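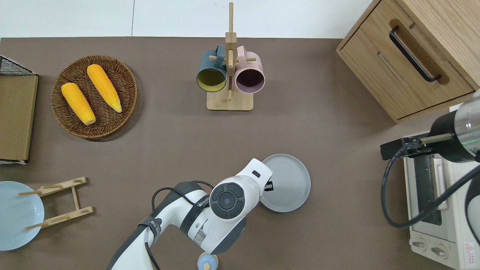 Yupin Wannasri asked at the last site meeting whether the small kitchen things would be ready before the larger cupboards went in, and said she would sooner open with two mugs and a working routine than wait for a full set of everything. We have gone with her view. Most of this report covers the table-top kitchen at Pelldale and what has been bought, tried and changed for it since the spring payment.

Background

The grant from the Antoniuk fund pays for a shared practice kitchen for people who are moving into their first flat and have not had to run a kitchen before. The sessions are built on small jobs done at a table: putting food away, washing up, hanging up mugs, heating something simple and leaving the place as you found it. The full-height kitchen next door belongs to the second phase and is not charged to this budget.

Work done in this period

The table is now set out with a place for each job. Vegetables are kept in a round woven basket, at present with two corn cobs in it. We had first planned a lidded tub, but Gergely Halász pointed out that people forgot what was inside, and the open basket has stayed.

Mugs go on a wooden mug tree. There is a dark teal one and a pale pink one on it now, and they have turned out to be useful for teaching because there is no argument over which is which. Learners are asked to hang each mug by the handle after drying it. Several wanted to stand them on the table instead, so we have put the hanging step earlier in the session, before people are tired.

Washing up is taught with a light wooden dish rack and a light blue round plate. The rack has short pegs and it takes a little practice to stand a plate between them. Lotte De Graaf would like a second rack so that two people can work side by side. I have not ordered one yet. The table would need to be cleared further to make room for it and I would like to see how the August groups manage first.

The oak cabinet with the drawer sits at the side, with the cream toaster oven in front of it. The drawer is for cloths and small tools. Its black bar handle sits in a recessed slot, and two learners with weak grip found this awkward. Triin Kairys is looking at whether a different pull can be fitted without marking the wood.

The toaster oven carries a red and white warning label. We go through what it means at the start of every heating session, and no learner uses the oven alone until they have been through it with a member of staff. There are two control knobs. People want to turn both at once, so the session sheet now asks for one knob, then a pause, then the other.

Attendance

17 people have taken part so far, against a target of 22 by the end of the grant. 5 of them have completed all the table sessions and have asked to go on to the full kitchen when it opens. Two stopped coming when their moves were brought forward. We have written to both and offered them a place later on.

Spending

Small kitchen goods came to £811, including delivery. This is under the amount set aside. I would like to carry the difference over to food for the heating sessions – we under-budgeted for that, and people learn more when there is something to eat at the end. No other heading has moved. Receipts are with Milagros Gallardo at the Prurnberg office.

Problems

The session sheets were too long. They ran to both sides of the page and learners lost their place when they turned over. They have been cut to one side, in larger type, and the order now follows the order of the jobs.

Storage is the other difficulty. The table items have to be put away on evenings when the room is let, and setting out again takes up the first part of the next session. We have asked Adeo to quote for a lockable trolley. The quote has not arrived.

Next period

We will run the August groups with the present layout and change nothing until they have finished. After that we will decide on the second dish rack, the drawer pull and the trolley, in that order. Lotte will start a short session on food dates and what to throw out, which learners have asked for more than once.

Decision needed from the fund: agreement to move the underspend on small goods to food. A reply by email to Milagros is enough.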